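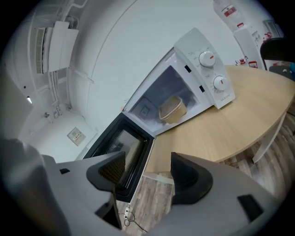 Station 7: microwave open, container inside, gripper at the door.

Setting up Station 7 for the open day

I've run this one at Prindia twice now, and visitors love it because everybody knows how a microwave works. Give yourself 25 minutes the first time (you'll get faster!).

1. Put the microwave on the light wooden table and turn it at an angle, so there's room for the door to swing all the way out.

2. Set the tan container inside, over toward the side with the dials. I like it there – the fingers can come in from the left.

3. Leave both dials at zero. We only show the reach and the grab, no heating.

4. Pick up the hand-held gripper and squeeze it a few times before you go near the door. If the fingers stick, swap in the spare from the Prutska case.

5. Do one slow practice run, then hand it to your first guest and let them have fun with it.

Caution: Keep the microwave unplugged the whole time, and check for a cord on the floor before each new group. Kids run straight for the table.

Note: Guests always want to push the door shut with the fingertips. Let them, but gently – the hooks on the door are plastic and I've already ordered one replacement door from Liapis.

Next up is Station 8, the drawer. Use checklist 604 for that.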